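3.2 Condition of the returned totes

Totes came back to the Dinier depot nested in stacks and were sorted by hand before washing. Over the study period 1702 returns were logged, of which 678 were set aside for a closer look at the inside walls. Cracked rims were rare. Most of the wear was on the surface – gray scuffs, light scratches and a dull film that washing at the Costello site did not always lift. We graded each wall and the floor separately on the Titent scale, as a single grade for the whole tote tended to hide differences between them.

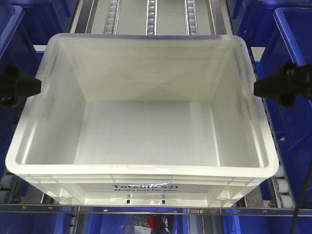

Figure 4. White plastic tote with rolled rim and ribbed front face. Scuffs and smudges are most noticeable on the back and right inner walls.

Kathleen Doherty thought the walls should count for more than the floor in the final grade, and said that packers at the depot would turn down a tote with streaked sides long before they looked at the bottom of it. Ultan Heffernan disagreed on the weighting but accepted the point about packers. We kept equal weights in the main analysis and report the wall-heavy version in Appendix B.

Scratches were recorded as present or absent on each wall. Depth was not measured. Totes graded 12 or higher were withdrawn and sent to Rarnedix for regrinding – the rest went back into use.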